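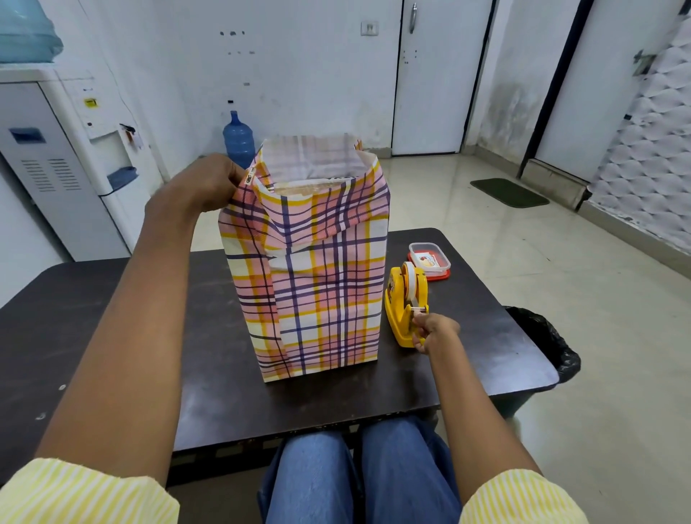

Widholm Student Robotics Forum > Projects > Two-arm manipulation

Topic: Gift packing with two arms, where do you cut the task?

paperfold_vinar
Posted 28th May

Hello all. Our team at Vinar College is preparing the packing task for the October round. We have two Zerel arms with the standard parallel fingers, and the task is to close a gift bag with tape and to wrap a cardboard box. We start from how a person does it at a table, and then we divide the work into small steps for the arms.

My difficulty is the tape. When a person closes the bag, one hand holds the rim and the other hand pulls the tape from the dispenser at the same moment. So the two hands are doing different jobs, but they depend on each other. If the left arm relaxes its grip, the rim moves and the tape goes to a wrong place. In our task list I wrote "hold" and "pull tape" as two steps, and my teammate says they must be one step. Who is right?

crankshaft9

Your teammate. If you write them as two steps, your planner will let go of the bag between them. We lost most of last winter this way.

mosslamp

I don't agree with crankshaft9. Keep two steps, and put a condition on the first one so it can only end when the second has ended. One big step is very painful to debug.

Also, does the dispenser have to be used at all? The rules allow pre-cut strips on a rail.

paperfold_vinar

Yes, the strips are allowed, but you lose 64 points for them. We prefer to try with the dispenser first. It is light, so probably we will have to fix it on the table with something.

Before the tape there is also the pinching of the top, and for this I think both arms should do the same thing as mirrors. The fingers come nearly together in the middle, so the collision margin must be very small there. With our default margin the arms stop before they touch anything.

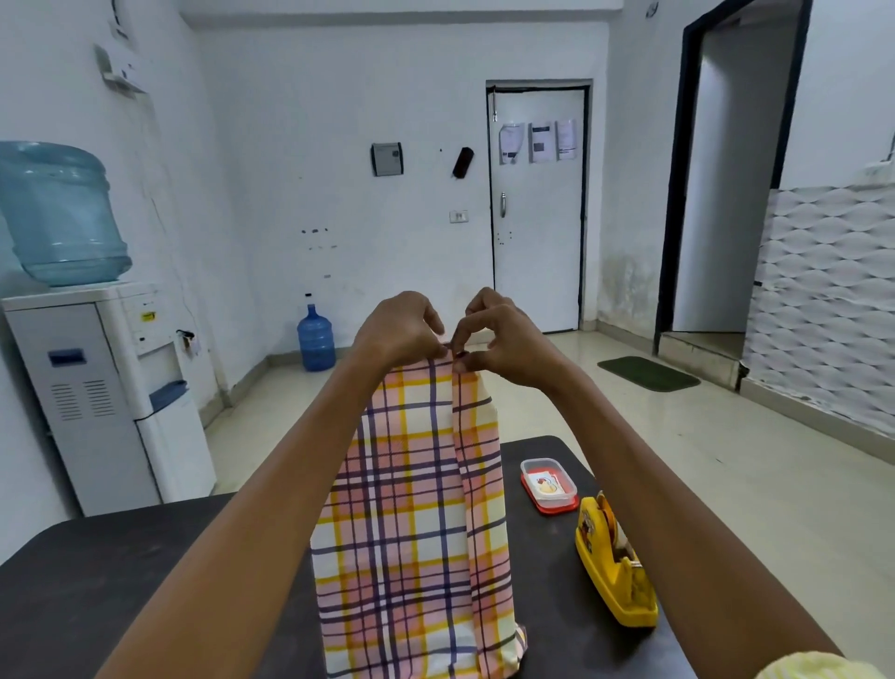
crankshaft9

Reduce the margin only for the last part of the movement, please. If you reduce it everywhere you will break a finger, and Zerel fingers take weeks to arrive.

And I keep my opinion about one step. A condition between two steps is one step with more typing.

mosslamp

It is more typing, yes. It is also a log I can read afterwards.

quietservo

Can I ask about the box? We do the same task with a Nakamura arm, only one, and we cannot turn the box without pulling the paper with it.

paperfold_vinar

With one arm I don't know, sorry. For two arms our plan is to hold the box from both sides and place it on the paper with its long side along the sheet. Our first rule was to push from one side only, and the paper slid with the box. Now we ask for contact on both sides before any movement is permitted. 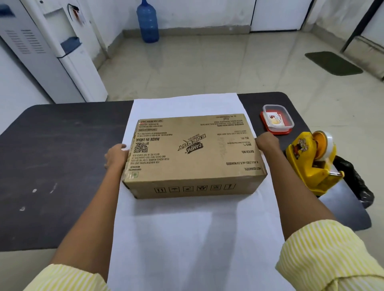

Box on the white paper, one hand at each end.

quietservo

Thank you. Do you control the force, or only the position?

paperfold_vinar

Only position for now, with a limit on motor current. Cardboard forgives a lot. The bag does not forgive, it makes a fold wherever you press too hard, and afterwards the rim never closes straight.

crankshaft9

Current limit on the Zerel is badly scaled in the old firmware. Check your version before you trust the number.

mosslamp

For quietservo: put a strip of rubber mat under the paper. The rules say nothing against it, I asked the organisers.

quietservo

I will try it on Monday and write here. Does the mat have to be declared in the equipment list?

mosslamp

Yes, under "table surface".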